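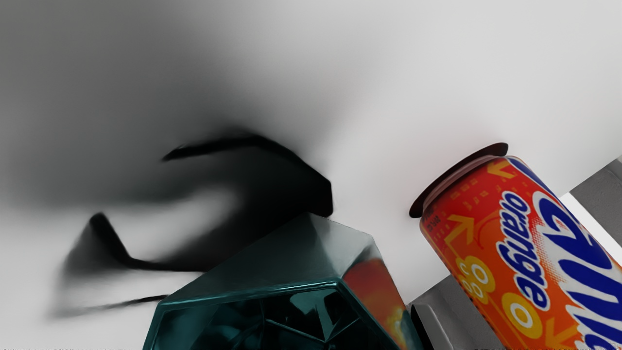

## Stichwahl in Loletum: Was bis zur Feststellung des Endergebnisses noch offen ist

Der Gemeindewahlausschuss hat am Montagabend das vorläufige Ergebnis der Bürgermeisterstichwahl bekannt gegeben. Danach liegt Tomomi Oda mit 110 Stimmen vor Relu Filip. Filip hat das Ergebnis bislang weder anerkannt noch angefochten. Sein Wahlkampfbüro teilte lediglich mit, man werde die Niederschriften der einzelnen Wahlbezirke einsehen und sich danach äußern.

Bei einem Abstand dieser Größe fragen viele Mitglieder nach dem weiteren Verfahren. Wir fassen den Stand zusammen, soweit er sich aus der Bekanntmachung und den uns vorliegenden Unterlagen ergibt.

### Vorläufiges und endgültiges Ergebnis

Das am Wahlabend gemeldete Ergebnis beruht auf den Schnellmeldungen der Wahlvorstände. Diese werden telefonisch oder elektronisch übermittelt und im Rathaus zusammengeführt. Rechtlich maßgeblich sind sie nicht. Maßgeblich ist die Feststellung durch den Wahlausschuss, der hierfür die schriftlichen Niederschriften heranzieht. Abweichungen zwischen Schnellmeldung und Niederschrift kommen bei jeder Wahl vor, meist im einstelligen Bereich, häufig durch Zahlendreher oder falsch zugeordnete ungültige Stimmen.

In Loletum sind 13 Wahlbezirke gebildet, davon 4 reine Briefwahlbezirke. Die Niederschriften lagen nach Angaben des Wahlamts am Montag bis 16 Uhr vollständig vor. In einem Fall fehlte die Unterschrift einer Beisitzerin, sie wurde nachgeholt. In einem weiteren Fall, dem Bezirk Vestergaard, stimmte die Zahl der Stimmabgabevermerke im Wählerverzeichnis nicht mit der Zahl der Stimmzettel in der Urne überein. Die Differenz beträgt eine Stimme und ist in der Niederschrift vermerkt. Der Wahlvorstand hat zweimal nachgezählt und das Ergebnis der zweiten Zählung übernommen.

Der Wahlausschuss tritt am Samstag um 10 Uhr im kleinen Sitzungssaal zusammen. Die Sitzung ist öffentlich. Eine Anmeldung ist nicht erforderlich, die Zahl der Plätze ist allerdings begrenzt. Der Ausschuss kann rechnerische Fehler in den Niederschriften berichtigen. Ob er darüber hinaus einzelne Bezirke neu auszählen lässt, entscheidet er selbst. Einen Antrag dazu hat nach unserer Kenntnis bisher keine Seite gestellt.

### Briefwahl

Der Anteil der Briefwähler lag höher als im ersten Wahlgang. Das Wahlamt hat für die Stichwahl mehr als 3000 Wahlscheine ausgestellt. Wer die Unterlagen bereits für beide Wahlgänge beantragt hatte, erhielt sie automatisch, alle übrigen mussten einen neuen Antrag stellen. Hier gab es Beschwerden, vor allem aus Prirnano, wo ein Teil der Sendungen erst am Donnerstag vor der Wahl zugestellt wurde.

Zur Einordnung: Eine verspätete Zustellung begründet für sich genommen noch keinen Wahlfehler. Wer glaubhaft versichert, dass der beantragte Wahlschein nicht zugegangen ist, kann bis zum Tag vor der Wahl einen neuen erhalten. Das Rathaus hatte dafür am Samstagvormittag einen Schalter geöffnet. Wie viele Personen davon Gebrauch gemacht haben, hat das Wahlamt auf unsere Anfrage noch nicht mitgeteilt. Wir reichen die Zahl nach, sobald sie vorliegt.

Wahlbriefe, die nach 18 Uhr am Wahlsonntag eingegangen sind, werden nicht geöffnet. Sie werden mit Eingangsvermerk versehen, verpackt und verwahrt. Auf das Ergebnis haben sie keinen Einfluss, auch wenn das Datum des Poststempels deutlich vor dem Wahltag liegt.

### Fristen für einen Einspruch

Nach der Feststellung wird das Ergebnis öffentlich bekannt gemacht. Erst mit dieser Bekanntmachung beginnt die Einspruchsfrist. Ein Einspruch, der sich auf die Schnellmeldung vom Wahlabend bezieht, geht ins Leere. Die genaue Frist und die zuständige Stelle stehen in der Bekanntmachung selbst; verbindlich ist allein dieser Text, der im Amtsblatt erscheint und am Rathaus ausgehängt wird.

Ein Einspruch muss begründet werden. Der bloße Hinweis auf den knappen Abstand genügt nicht. Vorzutragen sind konkrete Tatsachen, aus denen sich ein Verstoß gegen Wahlvorschriften ergibt, und dieser Verstoß muss geeignet sein, das Ergebnis zu beeinflussen. Die Unstimmigkeit in Vestergaard erfüllt die zweite Voraussetzung bei dem jetzigen Abstand erkennbar nicht. Anders wäre es zu beurteilen, wenn sich in mehreren Bezirken gleichartige Fehler nachweisen ließen - dafür gibt es derzeit keine Anhaltspunkte.

Solange über einen Einspruch nicht entschieden ist, bleibt offen, ob und wann die gewählte Person das Amt antritt. Die laufenden Geschäfte führt in dieser Zeit die Stellvertretung. Haushaltswirksame Entscheidungen von größerem Umfang dürften dann vertagt werden, darunter auch die Vergabe für die Sanierung der Brücke am Pisel.

### Reaktionen aus dem Rat

Die beiden größten Fraktionen haben Oda am Montag in getrennten Mitteilungen gratuliert. Bemerkenswert ist das insofern, als eine von ihnen vor der Stichwahl zur Wahl Filips aufgerufen hatte. In der Mitteilung heißt es, das Ergebnis sei knapp, aber nach jetzigem Stand eindeutig, und man biete der künftigen Bürgermeisterin eine sachliche Zusammenarbeit an. Innerhalb der Fraktion ist der Schritt umstritten. Zwei Ratsmitglieder haben erklärt, sie hätten die Feststellung des Ergebnisses abwarten wollen und seien vor der Veröffentlichung nicht gefragt worden.

Oda selbst hat sich zurückhaltend geäußert. Sie dankte den Wahlvorständen und kündigte an, vor der Sitzung des Ausschusses keine Personalentscheidungen bekannt zu geben. Zur Besetzung der Kämmerei, über die seit Wochen spekuliert wird, wollte sie nichts sagen.

Die kleineren Gruppen im Rat haben sich zum Ausgang nicht geäußert. Aus Prirnano liegt eine Stellungnahme des Ortsbeirats vor, die sich ausschließlich mit der Postzustellung befasst und eine frühere Versendung der Unterlagen bei künftigen Stichwahlen fordert. Der Spielraum ist hier gering: Die Stimmzettel können erst gedruckt werden, wenn feststeht, wer in die Stichwahl kommt, und zwischen beiden Wahlgängen liegen nur zwei Wochen. Zu prüfen wäre ein Abholangebot im Ortsteil, wie es bei der Ratswahl bereits bestand.

### Hinweise für Mitglieder

- Mitglieder, die als Beisitzer tätig waren, unterliegen weiterhin der Verschwiegenheit. Auskünfte zum Ablauf der Zählung erteilt ausschließlich das Wahlamt.
- Das Erfrischungsgeld wird überwiesen. Wer seine Bankverbindung nicht angegeben hat, muss das Formular nachreichen.
- Die Ergebnisse der einzelnen Bezirke aus beiden Wahlgängen haben wir in einer Tabelle gegenübergestellt. Sie kann über die Redaktion angefordert werden. Die Werte der Stichwahl sind darin als vorläufig gekennzeichnet und werden nach der Sitzung ersetzt.
- Der für Juni geplante Informationsabend zum neuen Zuschnitt der Wahlbezirke findet unabhängig vom Ausgang des Verfahrens statt. Der Raum steht noch nicht fest.

Korrektur zur letzten Ausgabe: Im Beitrag über den ersten Wahlgang war die Wahlbeteiligung für Vestergaard ohne Briefwähler angegeben, für alle anderen Bezirke mit anteilig zugerechneter Briefwahl. Die Werte waren damit nicht vergleichbar. Die berichtigte Fassung steht im Archiv.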